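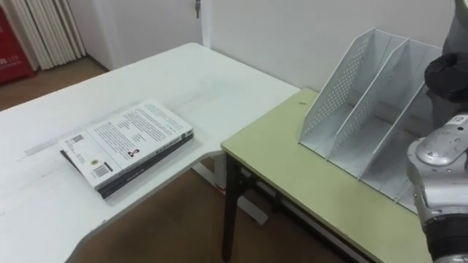

How long can I keep an item on loan?
Four weeks from the day it is issued. You can renew it twice from your Tramileo account unless another reader has reserved it.

4. Returning items at the self-service point

4.1 Before you start
Have your reader's card with you. You can return items without it, but you will not get a receipt. Take out bookmarks, letters and loose papers. Anything left inside goes to the Waralitz branch and is kept there until the end of the month.

4.2 Steps
1. Touch the screen to wake it and choose Return.
2. Scan your card, or choose Continue without card.
3. Lay one item flat on the reader plate. Do not stack items.
4. Wait for the title to show on the screen. If it is wrong, take the item off and put it back.
5. Put the item through the slot, spine first.
6. Choose Finish. The receipt prints below the screen.

Note: Items from Bostatton carry an older tag. If the screen shows Unknown item, type in the number printed under the barcode.

Caution: Do not push an item through while the red light is on. The belt is moving.
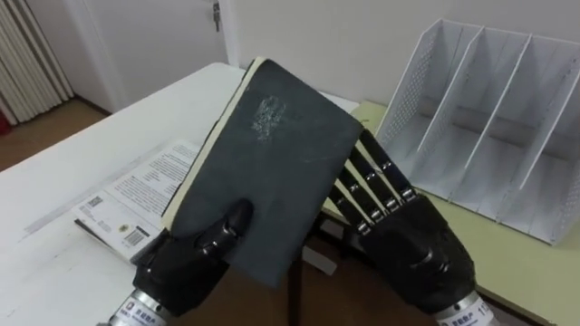
Reader Services, Loans and Returns Team

4.3 Damaged items
Do not mend anything yourself. Household tape and glue make later repair harder. Hand the item in at the desk and fill in the short form (Form 3). Ordinary wear is not charged for. Torn or missing pages may be, and you will be written to first.

4.4 If the return does not go through
If the screen freezes, wait two minutes for it to restart. Items already listed on the screen have been recorded. Those not listed will need scanning again.
If the slot stays shut, the bin behind it is full. Use the Engebretsen Street drop box, which is emptied at 8 a.m. Items left there overnight are dated to the day before.

Questions about this section go to Vidar Ekström at the loans desk. Section 5 covers reservations and was last changed in May.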